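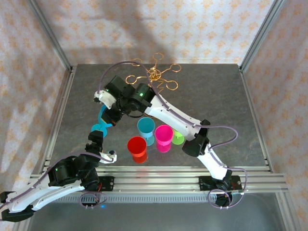
Plastic party cups in red, blue, magenta and lime green.

Plastic stemware: washing, drying and putting away

Coloured plastic wine glasses are cheap and light, and they will last for years if you keep them out of the hottest wash. I do mine by hand in warm water with a soft cloth. Scourers leave fine scratches on a matt finish, and red wine gets into them.

Empty every glass first and rinse it the same evening. Wash the bowl, then run the cloth down the stem and round the foot, where sticky drips collect. Dry them with a tea towel and leave them rim up for an hour.

If you are short of rack space, lay them on their sides on a folded towel, all facing the same way, and keep them back from the edge of the worktop. 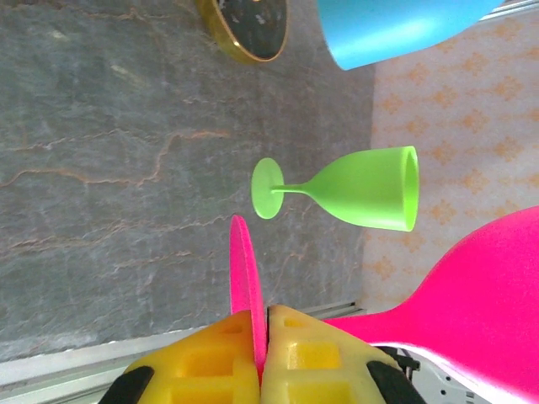
Korkor Fiadzo wrote in to say that hers kept a smell of squash after washing, and that a spoonful of bicarbonate of soda in warm water, left for 17 minutes, cleared it. I have tried this with the Boketti ones and it works. Rinse well afterwards.

Decorations need a separate box. Curly ribbon catches on everything, so take it out from among the glasses before you start stacking, and wind it round a piece of card. 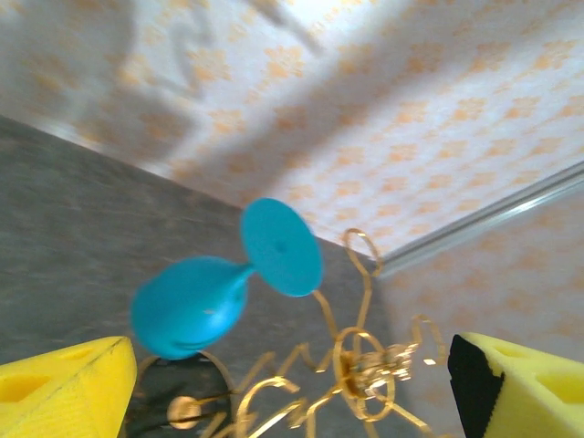

Blue plastic and curly gold ribbon.

For storage, stand the glasses upright in a shallow box with a sheet of kitchen paper between them. Stemmed ones don't nest well – forcing them together marks the bowls. I put no more than 5 in a box and write the colours on the lid.
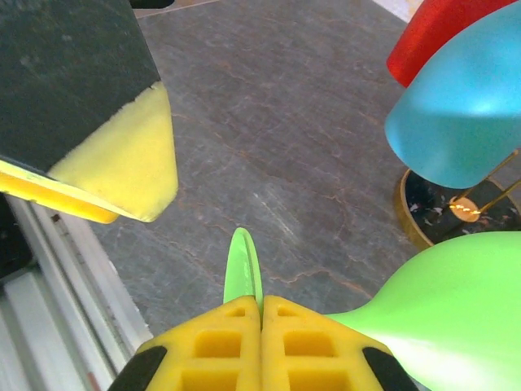
Anything with a gold rim or gold wire goes in last, wrapped on its own in a soft cloth. Wipe it with a barely damp duster and keep it away from washing-up liquid. Check the boxes in January and throw out any glass with a split stem.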